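The robot at Senwood has never been shown a bag of anything by another robot. Everything it knows about soft packages came from people's hands.

The method, developed with the grippers made by Wustholm, skips the usual step of steering an arm by remote control. A person picks up a pair of hand-held grippers and does the task at a table. The markers on the grippers let the software work out where each one is and how it is turned, and those paths become the training data.

Soft packs are a hard test. They fold, slide and change shape once they are squeezed. The team recorded 500 demonstrations with two grippers, then trained a policy called Laur on them. In 200 trials on the robot, Laur picked up and turned the pack correctly in 67 percent. With only 200 demonstrations it failed more often than it worked.

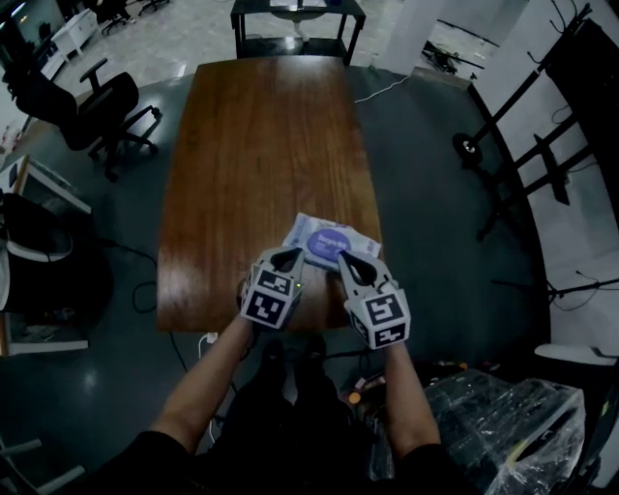

Both grippers close on a soft package during a tabletop demonstration.

Most of the remaining failures came when one gripper let go early – the pack then swung and dropped. The next round, due in August, adds 8 new kinds of packaging.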